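Pargate Student Robotics Club - Table Clearing Recordings
Data card and README, written by Eskil Strand
Last edited January 4, 2020

What this folder contains

The recordings in this folder come from the autumn project of the Pargate club. The project had one goal: teach a single arm to pick up kitchen things and toy foods from a white table and put them where a person would put them. We worked on it in the evenings until the end of December, and the folder was cleaned up after that.

There are more than 900 episodes. An episode is one attempt at one task, from the moment the student takes the controls until the arm is back in its rest pose. The episodes are divided in 5 parts, one for each task, and every part has its own folder with its own notes file. Please read the notes file before you use a part. The students who recorded the parts did not all write in the same style, and I have corrected only the spelling.

The tasks

Fruit to bowl. A toy fruit is placed in a green bowl. The student chooses the fruit and writes the choice in the notes.
Bottle to plate. The bottle starts anywhere on the table.
Cup move. The cup is moved from one side of the plate to the other.
Bowl move. The larger bowl is pushed or lifted, both are accepted.
Free clearing. The student decides the order and works until the time is over.

Cameras

Each episode has two video streams. The first is called "room" and sees the table together with the arm. The second is called "wrist" and travels with the gripper. The wrist stream is small and soft, and far objects lose their shape in it. We discussed to replace the wrist camera in the middle of the project, but then the early episodes would not match the later ones, so it stayed. 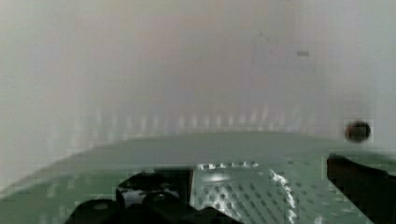

Wrist stream: perforated plate and black fingers, with a small dark object farther back.

The two fingers are visible at the lower part of the wrist stream, and you can use them to check the alignment. If you crop the video, crop from the top. In our first training run Lindqvist team cropped from the bottom to save memory and removed the fingers with it, and the model became much worse at closing at the right moment. The crop script in the tools folder has the corrected values.

File layout

Every episode folder has the same content: room video, wrist video, joint positions, gripper opening, and a text file with the task name and the result. The result is written by the student directly after the episode and can be "done", "partly" or "failed". Partly means that the object was moved but did not end in the right place. We kept the failed episodes because they were useful when we trained the model to recover.

Time stamps are in seconds from the start of the episode. The two videos were started by the same program, but the wrist video can be late by up to 3 frames. The loader corrects this by default. If you write your own loader, please do the correction also.

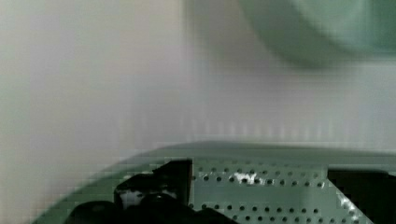 Joint positions are stored in radians, and the gripper opening is a number between 0 and 1, where 1 is fully open. In the oldest episodes the direction was the opposite. I have converted them, but if you received a copy from the Firkstead workshop, it is possible that you have the old files. Compare the version line at the top of the index file. It must say 5.

Who recorded

The operators were club members from two teams, Lindqvist and Plondberg. The team name is in the text file, the personal name is not. Plondberg team had more practice and their movements are faster and more straight. Lindqvist team often stops above an object before going down. If you mix the teams in training without a label, the arm can learn to hesitate - we saw this in the fruit task and did not fully solve it.

Known problems

The objects were not returned to fixed positions between episodes. This was our choice, but it means that two episodes with the same name can look very different.

Some things in the room view belong to no task. The masks for them are in the tools folder, and they are rough.

Thin rims are difficult. The gripper touches the rim of the plate and slides, and many "partly" results in the bottle task come from this.

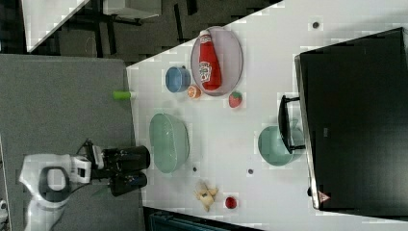
Can I train on only one of the five tasks?
Each part can be used alone, and the loader accepts a task name as its first argument. For the cup task we recommend adding the free clearing part, as the cup episodes are few.

Use and changes

Other school and student clubs may use the recordings for learning and for competitions. Please name the Pargate club in your report. If you correct a wrong result label, send us the episode name and the new label, and it will go into the next version of the index.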